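11월, 목요일 오후

Rodier 핸드헬드 그리퍼 키트 검토 이틀째. 어제는 조립만 했고 오늘부터 작업대에서 실제로 써 봄. 대여 기간이 다음 주까지라 구매 여부는 그 전에 정해야 함.

조립은 설명서대로 하면 되는데 7쪽 그림의 좌우가 바뀌어 있음. Muthoni Makokha도 같은 데서 막혔다고 함. Rodier 쪽에 메일 보냄, 답은 아직 없음. 나사는 손으로 먼저 다 걸어 놓고 마지막에 조일 것. 한쪽부터 끝까지 조이면 패드가 틀어져서 다시 풀어야 함. 나는 두 번 풀었음.

인서트는 황동색 나사산 인서트로 미리 박혀서 옴. 예전에 쓰던 Jidura 키트는 인두로 직접 박아야 했고 그것 때문에 반나절을 썼으니 이 점은 확실히 편함. 대신 예비 부품이 거의 없음. 핑거 패드 여분은 따로 주문해야 하고 견적서에 단가가 빠져 있음.
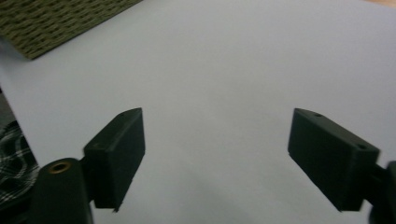
잡는 느낌은 무난함. 손잡이를 끝까지 당기면 검지가 좀 아픔. Hằng Huỳnh은 손이 작은 편인데 최대로 벌린 상태에서 레버에 손가락이 간신히 닿는다고 함. 레버 길이를 줄인 버전이 있는지 문의 목록에 추가.

오전에 한 시험은 천 집어서 접기 13회. 9회 성공, 나머지는 다 얇은 면이었고 집는 순간 패드 사이에서 미끄러짐. 두꺼운 천은 문제없음. 패드 면에 고무 테이프를 붙이면 나아질 것 같은데, 순정 상태 평가를 먼저 끝내고 나서 할 것. 섞이면 나중에 비교가 안 됨.

패드 구멍에 부속을 더 달 수 있는지도 확인 필요. 카탈로그에는 옵션 핑거가 2종 있다고만 되어 있고 치수가 없음. 일단 캘리퍼스로 구멍 간격을 재서 공용 폴더에 올려 두겠음.

소프트웨어는 아직 제대로 못 봄. 설치는 됐고 영상도 들어옴. 저장 폴더 이름에 한글이 들어가면 기록이 중간에 멈추는 현상 있음. 영문 경로로 바꾸니 괜찮았음. Muriithi 과제 데이터는 폴더명이 전부 한글이라 옮기기 전에 이름부터 바꿔야 함.

가격은 Oltness 견적이 오면 같이 비교. Oltness는 교육 지원이 포함이라고 들었는데 문서로 받은 건 없음.

남은 일
얇은 면 다시 시험, 집는 위치를 가장자리에서 안쪽으로 옮겨서
레버 길이, 여분 패드 단가 문의
구멍 간격 측정
Muthoni와 소프트웨어 보정 절차 확인
반납용 상자 버리지 말 것, 선반 아래 칸에 있음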